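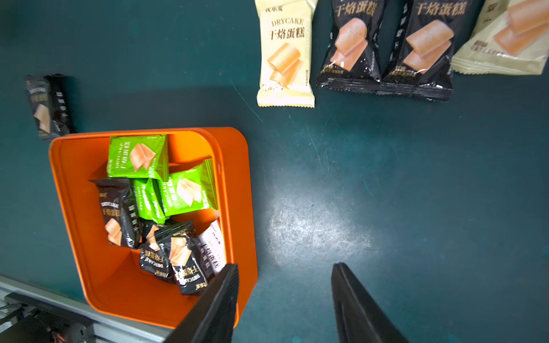
## 4. Filling in the quarterly blend return

Fuel suppliers registered in Brindville use this section to enter ethanol blend volumes in the Komulach portal. Sellers of diesel only should go to section 6.

1. Sign in and select **Returns > Petrol blends**.
2. Choose the reporting period. The September return opens on the first of the month.
3. Enter the depot code. Codes issued before 2020-04-25 have four digits and must be typed with a leading zero.
4. Enter the volume sold, in litres, for each blend grade. Use whole numbers without commas.
5. Under **Blend certificate**, attach the file supplied by the terminal. Petel and Sriwong terminals issue one certificate per delivery; attach them all.
6. Select **Check**. Lines with errors are marked in red.
7. Correct the marked lines and select **Submit**.

**Note:** A site selling under 2000 litres in the period may use the short form (Form 68). The blend grade must still be given.

**Note:** Error 1219 means that the certificate volume and the entered volume differ by more than 400 litres. Check that no delivery has been entered twice.

**Caution:** A submitted return can't be edited. To change one, file an amendment as set out in 4.3. Do not submit a second return for the same period.

### 4.1 Saving a draft

Select **Save draft** before leaving the page. Attached certificates are not kept with a draft and must be added again.

Questions on depot codes go to Géza Fülöp at the registration desk.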